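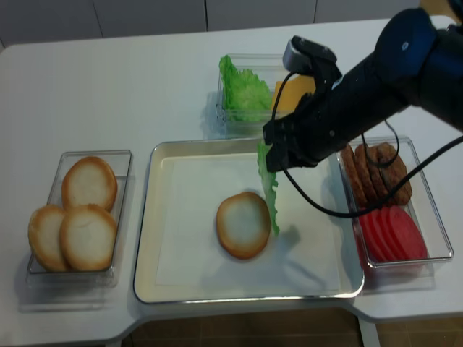 Échange scolaire Prendus : 66 élèves attendus à Bresness en mars

L'association Somamus ouvre les inscriptions à la session de mars du programme Prendus. La session dure 8 jours et réunit deux établissements partenaires. L'hébergement se fait en famille - un élève par foyer. Les ateliers se tiennent au centre Raptis, le vendredi étant réservé à l'excursion. La participation est fixée à 200 euros, transport compris. Les dossiers incomplets ne seront pas examinés.

Contact presse : Somamus, service des échanges.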